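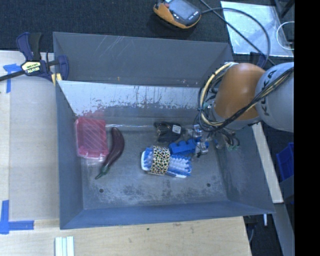 Clotholm Fanning Mill, Hand and Belt Drive

Equipment record, Prairie Tillage and Grain Collection

Type: Fanning mill (seed cleaner and grader)
Maker: Clotholm
Drive: Hand crank, with flat-belt pulley for a small stationary engine
Crops: Hard winter wheat, barley, oats, rye, kafir, milo
Frame: Ash and yellow pine
Fan: Four wooden blades on a steel shaft
Sieves held: 15
Condition: Operational
Availability: Loan to museums and historic farms

Background

The fanning mill was usually one of the first machines a settler family bought after the plow and the wagon. Wheat kept back for seed came out of the threshing machine mixed with chaff, broken kernels, wild buckwheat and rye. Sowing it uncleaned meant a weedier field the next year and a lower grade at the elevator. A mill that could be turned by one person in a shed or granary took care of most of this.

This mill was used on a mixed wheat and cattle farm and later shared between three households on adjoining quarter sections. An account book kept with the machine records who had it and for how long, and charges for replacement sieve wire. The entries are in German until the last few pages and then in English. Transcription and translation are by Remo Imhof.

Operation

Grain is poured into the hopper and falls through an adjustable gate onto the upper shoe. The crank turns the fan through a cast gear and pinion, and an eccentric on the same shaft shakes the shoe from side to side. Air from the fan carries off chaff and light kernels at the rear. Heavier grain passes over two sieves in series. The upper sieve holds back straw joints and unthreshed heads, and the lower sieve lets small weed seed drop through to a drawer under the frame. Clean seed leaves by the side spout.

Air volume is set by two sliding shutters at the fan housing. For wheat, open both shutters halfway and adjust from there. Oats need less air. Kafir and milo are run with the coarse lower sieve and the shutters nearly full open.

Keep the crank speed even. A change in speed alters both the air blast and the shake, and the sample at the spout will show it — usually as chaff in the clean seed.

Sieves

The set covers wheat, oats, barley and the grain sorghums. Most are woven wire in pine frames; the two cockle sieves are punched zinc. The fine weed-seed sieve is a modern copy made by Athanasiadis from the damaged original, which is stored separately and does not go out on loan.

Sieves slide in from the rear and are held by turn buttons. They should not be forced. If a frame binds, the wood has swollen and should be left to dry under cover.

Restoration

Work was done over one winter by Rhun Ifans and Kenta Imai. The lower shoe hangers were replaced in ash to the original pattern. The main bearings are poured babbitt and were repoured. One fan blade is new. Gears, eccentric, crank and hopper are original. Paint on the side panels was cleaned and left alone, including the stenciled lettering, which is worn but legible under raking light.

Lubrication is by open oil holes on the main shaft and eccentric. Use Hevix light machine oil or an equivalent non-detergent grade, two drops per hole before each session. Wipe off excess; oil that reaches the sieves collects dust.

Loan terms

Insured value for loan purposes is $2000. The borrower pays transport both ways and a handling fee of $200. Maximum loan is 20 weeks. The mill travels upright with the shoe blocked and the sieves packed flat in their own crate.

Belt drive is permitted only with the pulley guard fitted and a trained operator present. Public demonstrations by hand crank are allowed indoors or under a roof. Treated seed must not be run through the mill in any quantity.

Requests for the season beginning in May should arrive by December. Write to Natalie Bloxham, equipment loans, giving the venue, floor surface and door width. Scans of the account book are available from Wissam Boutros in the reading room.

Related records

Peretti hand corn sheller
Single-row lister, horse-drawn
Grain scoops and half-bushel measures
Sack holder, folding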